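How to Freshen Up Tired Clothes Without a Full Wash

There is a pile in nearly every house that isn't quite dirty and isn't quite clean. Ours lives on the end of the bed, and for years I dealt with it by tipping the whole lot into the machine, which kept the basket busy and wore out a good many favourite things before their time. The colours went dull, the cuffs went baggy, and I spent half my life at the clothesline.

My old Okarine top loader finally gave up in May, and while I waited for a part to reach us in Cornamville I had to get choosy about what went to the laundromat. I've kept most of those habits ever since (the machine is going again, I'm happy to say!) and this is the method I've settled on.

Start by spreading everything out

Clear yourself a decent stretch of bed or a big table and put down a clean sheet. Lay the clothes out one at a time, give each a good shake first, and look at it in daylight if you possibly can. Check the collar, the underarms, the hem and anywhere your hands tend to rest. Then have a sniff. Anything sweaty, greasy or worn next to the skin on a hot day goes straight to the wash, and I don't argue with myself over it.
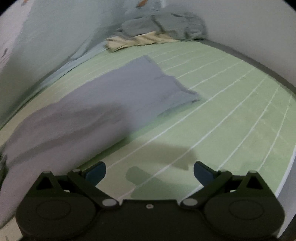
Lay things out on a sheet so there's room to look them over.

Mix up a fabric spray

You'll need a clean spray bottle that holds a bit more than a cup and a half. Into it go:

350 ml cooled boiled water
100 ml plain vodka, the cheapest on the shelf
2 drops lavender oil, if you like a scent

Shake it well before every use, as the oil floats to the top the moment you look away. I leave the oil out altogether for silk and for anything pale, and you should too if there's anyone in the house with sensitive skin or a pet who sleeps on the clothes. Label the bottle, keep it away from the stove and out of reach of little ones.

Test it on an inside seam first and let that dry. Then turn the garment inside out, hold the bottle at arm's length and mist lightly, going a little heavier under the arms. You want it barely damp. Open a window while you do it.

Deal with the small marks

A dab of cool water on a white cloth will shift more than you'd think. Work from the outside of the mark toward the centre, and blot, don't scrub, particularly on anything brushed or fluffy.

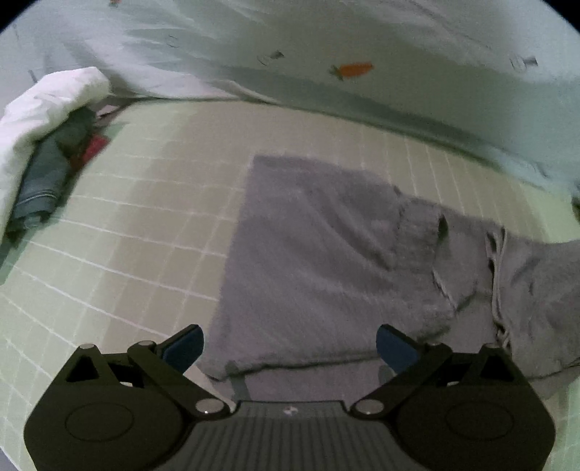
For bobbles and lint, a fabric comb does a lovely job on knits. Mine is a Feyisa, bought at the school fete years ago and still going strong, but any fine-toothed one will do. Pull the fabric flat with your spare hand and take short strokes in the same direction, going gently near seams and elastic.

Air it properly

Hang everything somewhere breezy and shady for 2 hours at the very least, and overnight if it has been near a campfire or a barbecue. Heavy knits are better flat on a rack, or the shoulders will stretch. I use a folding Plilteo rack on the back verandah and turn things over when I go out to water the herbs.

Once it's all dry, fold it and put it away on a separate shelf from your freshly washed clothes. Wear those pieces first, and wash them next time round.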